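Cullinane bin picking software: progress report for March
Prepared by Sinéad Kavanagh for the Bullstead program office

Status

The work is on plan except for the grasp ranking module, which is late. Planning and control are in regular use on the Temcombe cell. Perception runs but still needs a person to restart it after some kinds of failure. No change to the budget is requested.

Perception

The segmentation model was retrained on mixed bins, where parts of different shapes and colors lie on top of each other. The training set now holds 390 labeled bin views. Dark parts lying on other dark parts are still the main source of error. The model tends to join them into one mask, and the grasp planner then aims at the gap between them. We tried a second exposure for shadowed corners. It helped near the walls and did little in the middle of the pile, so it is off by default and can be turned on per job.

Glare on shiny parts leaves holes in the depth map. The old code filled these by averaging, which put false surfaces in front of real ones. The new code marks them as unknown and the planner keeps away from them.

Planning

The planner now treats the bin walls as hard obstacles with a 10 mm margin, measured from the wrist and the cable loop and not just the tool. The earlier collision model left the cables out. We model the loop as a chain of short capsules that follow the wrist angle. It is a rough fit, and it makes some corner picks unreachable that a person could see are possible. Reducing the margin to 5 mm recovers part of these. We have not made that the default and would like to discuss it at the next review.

Planning time per pick is up to 40 ms longer than before the change. The arm is still moving from the previous place when the plan is computed, so cycle time is the same.

Control

Force-limited descent is merged. The arm slows before the expected contact height and stops on a force threshold set in the job file. The threshold must be set by hand for each tool. An automatic version was started and put aside in favor of the grasp ranking work.

Tooling

Erine, our log replay tool, can now load a failed pick and rerun perception and planning separately with changed settings. Most planner bugs closed this month were found this way. Logs recorded before January use the old message format and have to be converted first. The script is in the repository, with a short readme.

Open items

Grasp ranking is waiting on a fix to the scoring interface. We expect to have it merged in April.
Restart of the perception node after a dropped camera connection is still manual.
The bin position is entered by hand in the cell configuration. A routine to measure it from the depth data is written and untested.
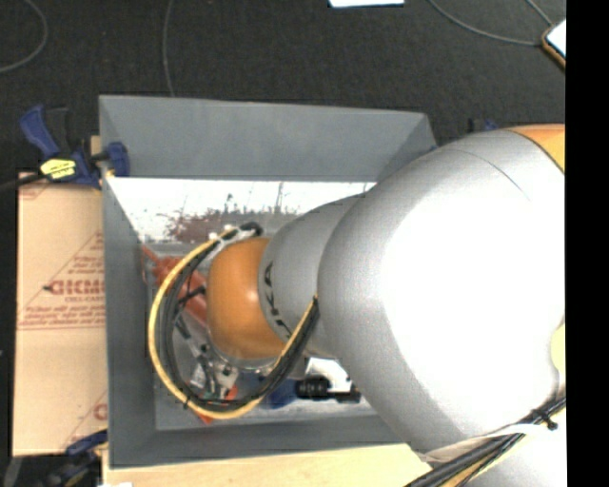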